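The tube cell: questions we keep being asked
Werngate teaching labs, instrument bench

Last updated: March 2025

What is the cell called?
Mandar. The label on the controller says Sevby, which was the name of the cell before it, and the label maker has since died. If a log entry says Sevby, it means Mandar.

Who do I tell when it stops?
Krystyna Witkowska for anything mechanical. Ksawery Nowicki for anything on the screen. If you can't tell which it is, write to both and let them argue it out. Please say what the error code was. "It made a face" has been received twice and didn't help either time.

Can I just turn it off and on again?
Once, yes. Wait for the arm to finish sagging on to its brakes before you restore power. If the same code comes back, leave it alone and write it down.

It says 1368. What's that?
The fingers closed further than they should for the tube size selected. Either there's no tube or someone has picked the wrong size from the menu. Check the menu first.

And 766?
Grip lost during a move. Press pause, open the door, look for the tube. Glass goes in the sharps bin, including the bits you think are too small to matter. Then wipe the fingers with a damp lint-free cloth and let them dry before you clear the code. Most 766s are a fingerprint's worth of hand cream on the glass.

How often do the fingers need changing?
Every 3900 cycles, or sooner if a rib has split or gone shiny and hard at the tip. The counter is on the maintenance page. Reset it when you fit the new set and not the day before because you were passing. Spares are in the Nørgaard box under the bench. Finger screws go in finger tight plus a quarter turn. Krystyna can tell when you've used the long hex key, and so can the thread.

Do I have to re-teach the rack every time it's moved?
Yes. Also every time it's been "put back exactly where it was".

How do I re-teach it?
Push the rack against the stops, smooth the cloth underneath and run Teach Rack. Jog to the first corner hole at slow speed, save, then do the opposite corner. The software fills in everything between. Afterwards run a dry pass with an empty tube and stop it above a hole in the middle of the rack, where the errors like to hide. Get your head down level with the top plate and look from two sides. If the tube is off centre from either one, do the corners again.

Why the dark cloth?
Clear rack, clear tubes, white bench: the wrist camera saw fog. On dark cloth it gets edges it can work with. Creases are tolerable, but a proper ridge under the rack will tilt it and you'll be back at the question above.

Do I test with liquid or without?
Both, in that order of bravery: empty first, then water. A filled tube hangs differently, and any slop in the bracket shows up as a lean. A small lean while travelling is fine. A lean over the hole means the bracket screws want checking.

An empty tube over the rack, then a vial of clear liquid held out past it:
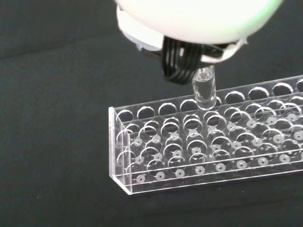
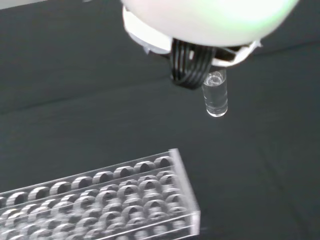
How slow should the last bit of the descent be?
Leave it at 2 mm per second. Ksawery has heard the case for going faster, and has also swept up after it.

It passed the dry run and still clips the rim. Now what?
Look at the seats in the bottom of the rack. If one has lifted, the tube stops high and gets nudged by the fingers as they open, which sounds just like clipping. Press the seat back down. If it won't stay, mark that position as skipped and put a note in the log.

Can I clean the rack with ethanol?
No. Acrylic crazes. Warm water, mild soap, soft cloth. The rack we had until August is on the shelf by the door if you'd like to see what ethanol does.

Related pages
Fitting gripper fingers
Error codes, full list
Sharps and broken glass
Booking the bench
Recovering from an emergency stop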